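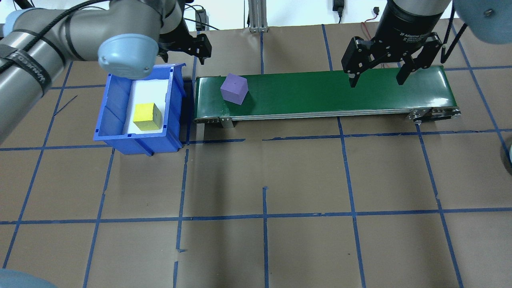
Lultham–Sesham Evening Bus: Progress Report to June
Prepared for Ľudovít Kováčik by Philomena Duggan

Ridership

The evening bus carried 3359 passengers this period. The operator, Chaimongkol, calls this strong growth. I would be careful with that word. Of those trips, 1236 were made during the free-fare weeks, and we have no idea yet how many of those riders will pay. The 9:40 p.m. run out of Sesham is still close to empty most nights.

Money

Spending is within budget, mostly thanks to a driver post that stayed vacant until May. I don't count that as a saving. Fuel went over, and the second half of the year looks tighter than the plan admits.

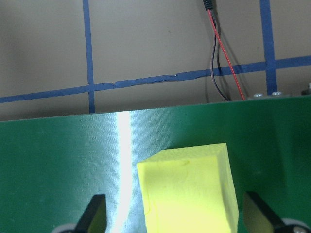
Ceno booking app

Ceno now has 402 registered accounts. An account is a cheap thing to create, and around 70 of them have booked a seat more than once. The rest of our riders pay the driver, as they always did. The supplier wants to add a rewards feature — I would hold off on paying for it until the app can show a late bus as late.
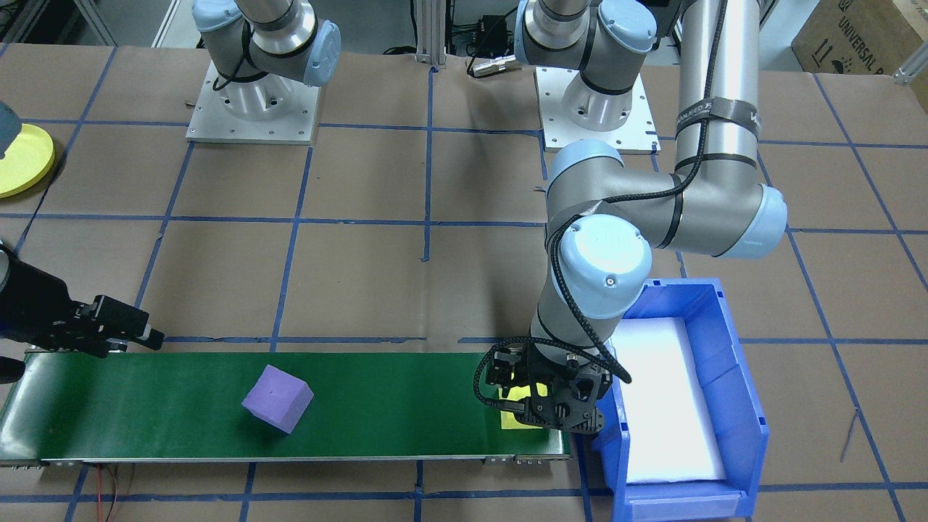
Purple foam cube on the green conveyor belt.

Stops and timetable

The hospital stop moved to the main entrance in April and complaints dropped. That is the one change I can defend without footnotes. The new stop at Lultham market has no shelter, and the landowner has answered neither of our letters. The printed timetable still shows the old location.
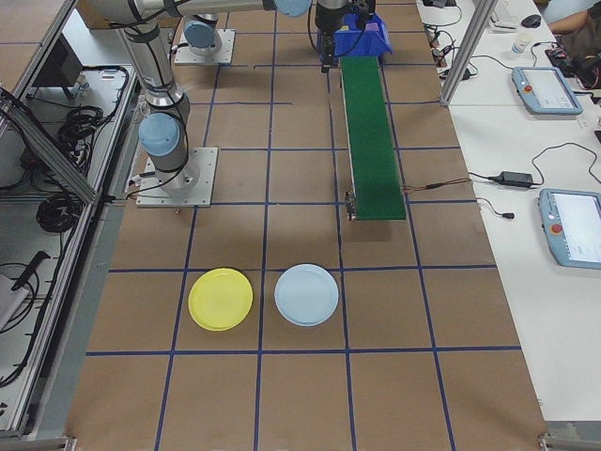

Should the second payment be released now?

Release half of it. The rest should wait for a full quarter of paid fares and a decision on the 9:40 run, which I would cut unless Chaimongkol can explain who it is for.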